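Navigation for a first rally raid — how do I practise reading a roadbook at home?

Posted in Rally Raid and Cross-Country by Mutivico

Hi all! I've got a place on the Brarow two-day raid in April and I'm ridiculously excited. I've ridden enduro for years but I've never followed a roadbook in anger. I can make sense of the little tulip drawings when I'm sitting on the sofa. What worries me is doing it standing on the pegs with dust in my face. Has anyone found a decent way to practise before the event? I have a second-hand Visora roadbook holder and a basic trip meter, and there's a network of green lanes near me, but no spare cash for a training week abroad.

Glenys Fothergill

Oh, you're going to love it! Brarow was my first as well and I still go back.

Make your own roadbook. Pick a loop of 20 miles that you know well, drive it slowly in the car with somebody beside you, and get them to write down the distance at every junction, gate and ford. Draw the tulips up that evening, tape the sheets together and leave it all in a drawer for a fortnight so you forget most of it. Then go and ride it. You'll find your mistakes very quickly — I'd drawn one fork back to front and spent a happy half hour in the wrong valley.

Two more things. Learn to reset the trip meter at a fixed point without looking at your thumb, because wheel slip on sand or wet grass will put you out sooner than you'd think. And read 2 notes ahead, so that you know whether the next one comes up in 600 metres or straight after the one you're on. If they're close together, slow down before the first.

I colour mine in the night before: pink for danger, yellow for a change of heading, green for anything with water. It takes me ages and I enjoy every minute of it, usually at the table with 4 pens and far too much tea.

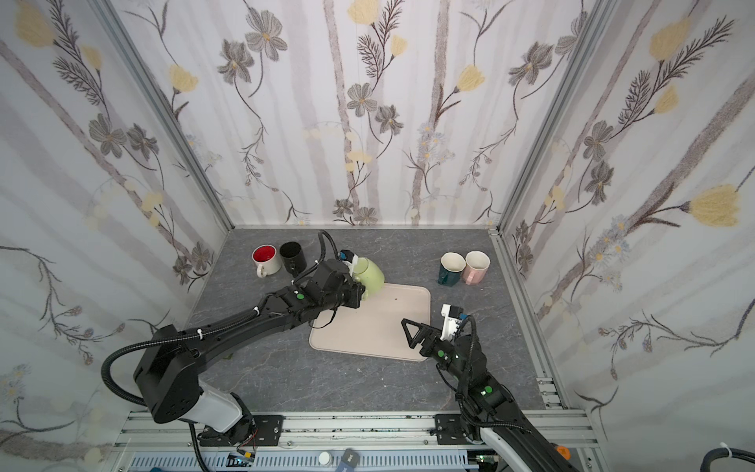
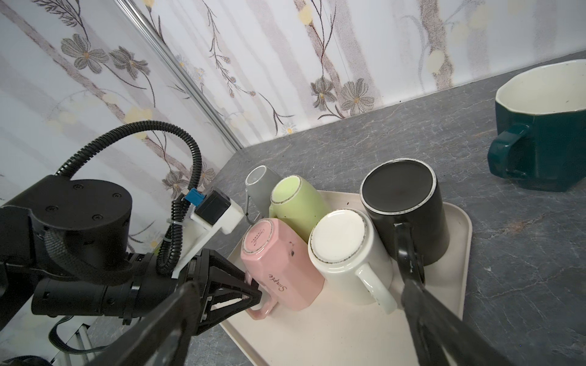
Keep to the same colours at every event, even if a friend swears by a different system. By the second day you're tired and you read the colour before you read the words. Do come and say hello at the start!

Seixas

Just go slow on day one. Everyone gets lost.

Ivar Nordin

Glenys is spot on about the homemade roadbook. I'd add compass headings to it, as Brarow has an open section on the moor where the tracks fade out and the heading is all you've got. Check your holder with your thickest gloves on too. The scroll switch on my old one was hopeless in winter gloves and I ended up moving it closer to the grip. Have a brilliant time, and post a report afterwards!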